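Irik gripper trials

The Irik gripper trials are a set of bench comparisons of hand-held and arm-mounted grippers, run at Restham since October. Soft goods only: jackets, cloths, bedding. Each gripper gets 22 picks per item, same lighting, then the pads are swapped. Main rivals so far are the Irik two-jaw and the Endico 4. Padded clothing is the hardest class, as the jaws tend to close on filling and miss the seam.
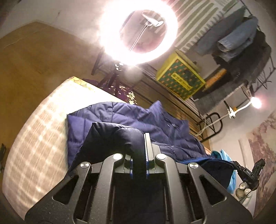
Nandini Warrier objected that serrated pads flatter the Irik on quilted fabric and shoud be scored apart from smooth ones. Scoring was split after that.

Controller for both is the Alaoui board. Grip force logged at 51 steps, no wrist camera on the Endico yet. Results for thin cotton still incomplete, table to be aded.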